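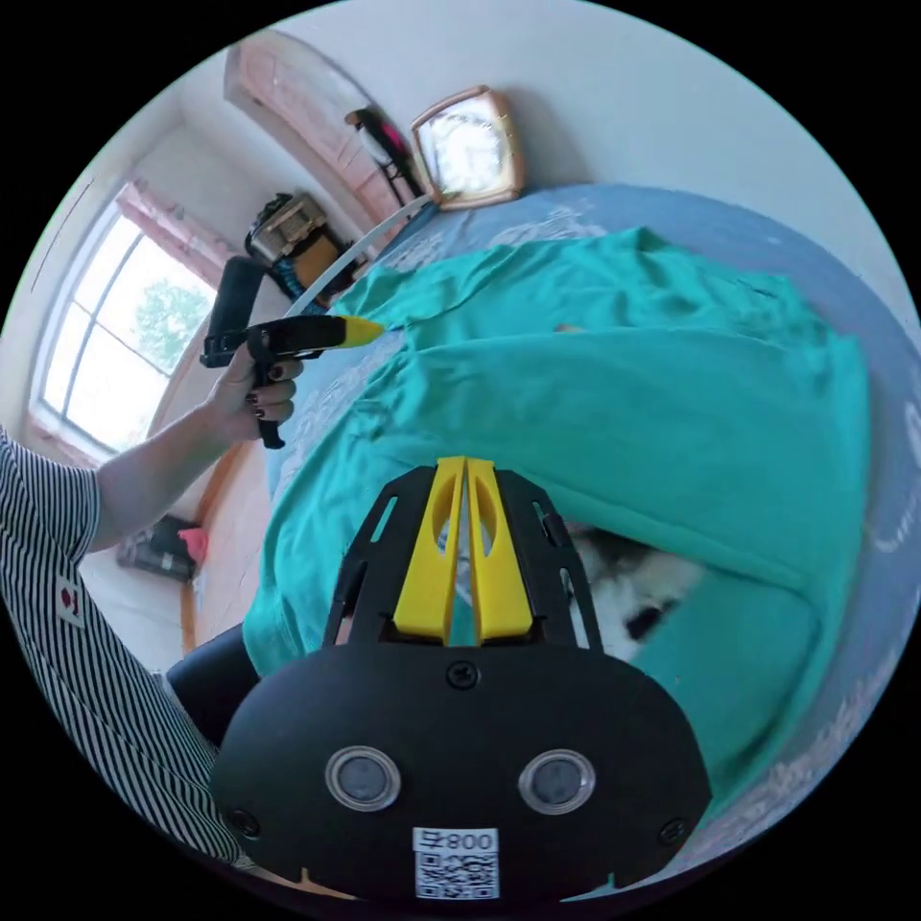

Student Projects: Robotics and Automation

Skesora: why our gripper thought it was open
Kalliopi Economou and Apostolos Kalogeropoulos

We wanted to teach an arm to pick up and fold cloth, and the best part of the project was doing it by hand first. You carry the gripper around a real bedroom, work the yellow fingers on real fabric, and every movement is recorded. Teal cloth bunched up on a blue bedspread is a brilliant test, because there is no flat edge to aim for and the folds change each time you touch them!

We made 400 recordings in April. The trouble started when Apostolos ran the first batch through the simulator and the arm dropped everything it picked up.

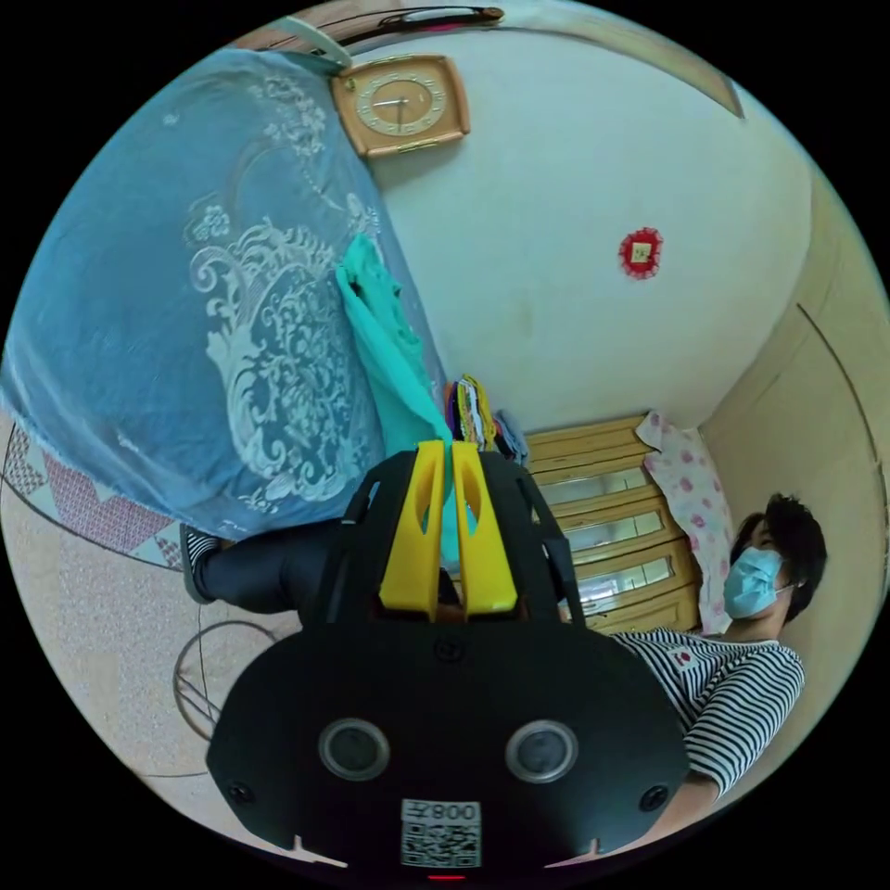 3. The fault

With the fingers nearly touching, as they are by the turquoise cloth, the width reading should be close to zero. Our log said 45 mm. It stayed there for the rest of the session, so the software had learned that holding a cloth and letting go of it were the same thing.

We blamed the code first (two long evenings, lots of biscuits) and found nothing wrong. Then Kalliopi opened the housing and there it was: the magnet under the width sensor had come unglued and was spinning freely on its shaft. We bench-tested a spare from Kouris with the same glue, and that one let go after almost 2,000 closings.

It matters for safety too. An arm that believes its fingers are open will keep on squeezing, and our force limit was worked out from that same reading. We stopped all trials on the Baten arm until this was sorted.

4. The fix

The magnet now sits in a printed collar with a grub screw. We also open and close the fingers fully before each recording, and the script refuses to start if the reading doesn't move. We threw out the bad session and are re-recording it now, starting with the thin fabrics.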